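Speaker notes: Moisture movement in solid wood panels
Tomos Ifans, Holton workshop series
Slides 1 to 14, talk runs 40 minutes with questions

Slide 1. Title. Leave it up while people sit down. Handout has the shrinkage table, so no need to read it out.

Slide 2. Scope. Flat panels only, edge-glued or single board, indoor use. Turned work and green wood are covered in the October session. Finish chemistry is skipped except on slide 11.

Slide 3. Bound water and free water. Free water sits in the cell cavities and leaves first, with almost no change in size. Bound water is held in the cell walls. Shrinkage starts when the walls begin to lose it, at the fiber saturation point, usually given as 28 to 30 percent moisture content. Say "moisture content is by dry weight" and write the formula on the board. Someone always asks how a fresh log can be over 100 percent.

Slide 4. Three directions. Along the grain, movement is small enough to ignore for furniture. Radial is moderate. Tangential is the largest, often close to twice radial. Flatsawn boards move mostly tangentially across their width, quartersawn boards mostly radially. Show the end grain sketch twice.

Slide 5. Equilibrium. Wood follows relative humidity, with a delay. Temperature matters much less. The delay depends on thickness, species, and how much end grain is exposed. Define EMC and use the abbreviation from here on.

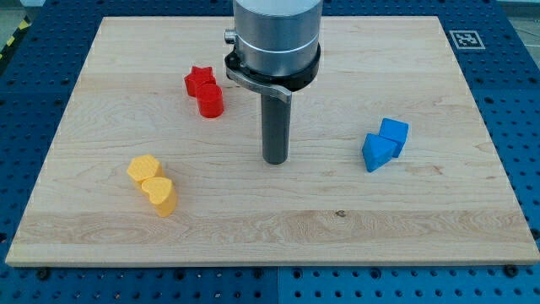

Slide 6. Worked case. Panel 344 mm wide, flatsawn, going from 8 percent in October to 6 percent by midwinter. Tangential coefficient for hard maple is near 0.0035 per percent change. Multiply through: 344 x 0.0035 x 2 gives 2.4 mm. Pause here. Ask for the same panel quartersawn, coefficient near 0.0017, and wait for the answer (1.2 mm). Do not go on until the back row has it.

Slide 7. Cupping. Two separate causes, and they get mixed up. First, uneven moisture between faces: the drier face shrinks and goes concave. Second, ring curvature in a flatsawn board as it dries evenly: the bark face goes concave. The first can reverse when both faces reach the same EMC, unless compression set has occurred. The second stays for as long as the board stays dry.

Slide 8. Petchrat store data. Logger recorded 2187 readings over the heating season. Plot is relative humidity only, no board weights. Point out the drop in the first week after the boiler came on. The gap in the trace is a dead battery.

Slide 9. Meters. Pin meter reads the wettest layer the pins touch. Pinless reads an average to a set depth and needs the density setting. Neither is reliable below 6 percent. Oven test is still the reference. Mention that the Fekmont shop cuts its samples well in from the board end.

Slide 10. Joinery. Slotted screw holes, breadboard ends pinned at the center only, floating panels in grooves. Panel thickness in the example is 19 mm. Do not glue a wide panel across its full width to a cross-grain batten.

Slide 11. Finish. Slows exchange, does not stop it. Coat both faces the same.

Slide 12. Storage. Stickers in line vertically, even spacing, weight on top. Cleltano rack drawing is in the handout, page 3.

Slide 13. If short of time, drop this one (kiln schedules).

Slide 14. Questions. Have the coefficient table ready. Likely ones: plywood, underfloor heating, whether old boards stop moving (they do not).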